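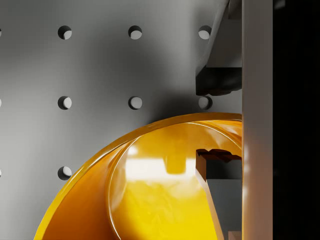

Clanura to Publish Complete Wulura in Three Hardcover Volumes

FOR RELEASE IN FEBRUARY

Comics publisher Clanura will reissue the science fiction series Wulura as a set of 3 hardcover volumes. The set collects all 34 issues of the original run, together with 13 backup stories that appeared in the monthly comics and were left out of the earlier paperbacks. Each volume runs up to 300 pages.

The first volume goes on sale in February. The second and third will follow in the same calendar year, and release months will be confirmed when final proofs are approved. Volumes will be sold separately. A slipcase will be supplied with the third volume only.

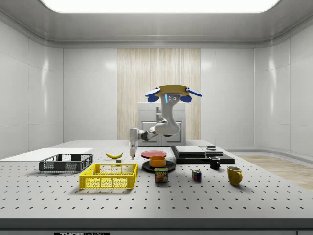

Overhead-mounted white arm, perforated worktable and yellow banana. Computer rendering.

Contents and Reading Order

Issues are printed in order of original publication. Backup stories are placed directly after the issue in which they first ran, with their own title pages. Recap panels and next-issue blurbs have been kept where they are part of the story page and dropped where they were printed on the inside covers.

All original covers are included at full page size. Variant covers are grouped at the back of each volume and reproduced at reduced size. Letters pages and advertisements are not included.

Restoration

Interior pages were prepared from the original line art where it survives. Where it does not, pages were scanned from printed copies, and the line work was separated from the color before cleanup. Dot patterns left over from the first printing were removed from these scans. Lettering was retained as drawn, with corrections limited to spelling errors and two word balloons that had been assigned to the wrong speaker.

Color was rebuilt to match the first printing. No shading, texture or lighting effects were added. Pages in the earlier paperbacks had been darkened to suit a different paper stock, and readers who know the series from those editions will see lighter night scenes and a wider range of blues in the later chapters.

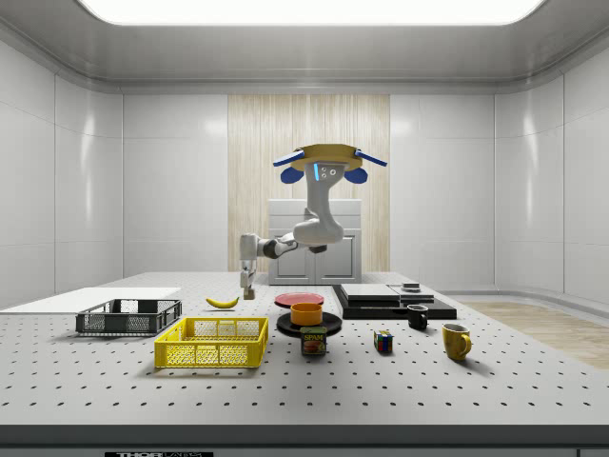
Rendered view of the arm, its gripper pointing down behind the banana.

Format and Production

The books are printed and bound by Trummer. The text block is sewn, and the inner margin has been widened so that artwork on double-page spreads is not lost in the binding. Interior paper is uncoated and off-white. Page numbers run continuously within each volume and appear on story pages only where the art leaves room in the lower margin.

A digital edition of each volume will be issued on the same day as the print edition. It uses the same restored files and contains the same pages. Double-page spreads are supplied as single files. Panel-by-panel viewing will be available for the main story and the backup stories but not for the cover galleries.
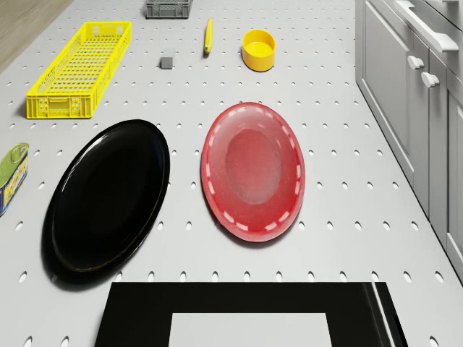 Will the earlier paperbacks stay in print?

Clanura will sell its remaining stock of the paperbacks and does not plan to reprint them.

Ordering

Comic shops and bookstores may order the first volume through their usual distributor. Damaged copies should be reported to the distributor with a photograph of the outer carton. Review copies are offered as digital files, and printed review copies will be sent on request while supplies last.

About Clanura

Clanura publishes collected editions of adventure, mystery and science fiction comics.

Press inquiries: Clanura publicity department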